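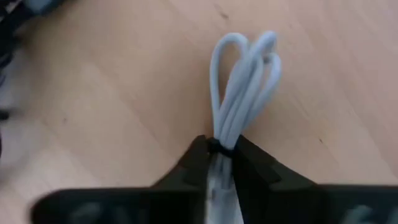
How many examples do you need before you start training?

Fewer than you fear for a first try, and more than you'd like for anything you plan to show your boss. We train on the first 300 packing and unpacking episodes, find out which ones we taught badly, and go on from there. The cable task at Proltby ended up at 2,000, and I would happily trade a good portion of those for better ones.

These are workshop tips for people who spend their days driving two arms through small household jobs so that a model can learn to do them later. They come from our bench at Farnska and from the notebook that lives beside it, which has coffee on most of its pages.

Before you record

Write the task down in one sentence and tape it where the operator can see it. "Put the cable in the tray" sounds clear until one person lays it in neatly and the next one drops it from a height and calls it done. Ours now says where the cable starts, where it ends up and when to let go.

Leave the factory tie on the cable. A tied bundle gives the fingers a waist to hold, and it looks much the same from one episode to the next. Untied cable is a fine subject, but give it its own task and its own bad week.

Move things between episodes. Turn the tray a little, slide the box over, swap which item is nearest. People believe they are doing this at random and then put everything back exactly where their hand likes it. Lucinda Tillman rolls a die with six starting layouts written next to it, and her sets are the only ones that never come back to us with a note attached.

Wipe the wrist camera lenses at the start of a session. Fingerprints make a lovely soft-focus effect, suitable for weddings.

While you record

Go slower than feels dignified. The operator's natural speed comes from having had hands for a lifetime, and the wrist view turns to soup when the arm swings.

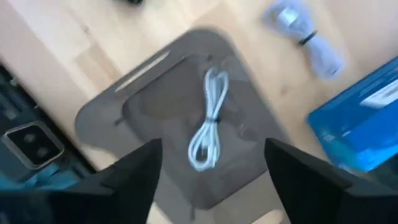

The worst of it comes on the approach, when you can already see where you want to be and hurry to get there. Ease off for the last stretch, line up, then close. A short pause before the grasp is fine. A long one teaches the model to stand there thinking, and it will learn that faster than anything else you show it.

Use both arms only if the job needs both. If the left one is resting, park it in the same place every time and leave it alone. Operators fidget, and the fidgeting goes into the data with everything else.

Keep your fumbles, within reason. A missed grasp followed by a calm second attempt is worth having. A missed grasp followed by a swat that sends the box to the carpet goes in the folder we call Mavley, after the software that first refused to load it.

Check the cords before you sit down. Anything that can loop over a moving wrist will wait for your best episode of the afternoon and do it then. 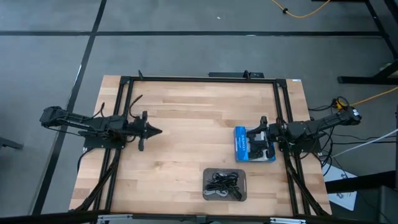

Pendo Mushi disagrees with me on the fumbles and wants them all kept, swats included, as long as somebody labels them. "You can filter out a bad episode later," the message went, "but you can't get one back after you've deleted it in a temper." Fair. I have deleted several in a temper.

After you record

Watch some of it the same day. Pick episodes from the end of the session, when the operator was thinking about dinner. If the releases have started getting sloppy there, stop earlier tomorrow.

Name your files for the task and the layout. Issa, our sorting script, can read "tray_left_layout2" and can do nothing with "good one" or "good one final."

Mark success by the sentence you taped up, and have a second person do the marking. I am very generous with my own episodes.

Copy everything off the machine before you go home – the disk fills up in February like it does in every other month, and always in the middle of a session.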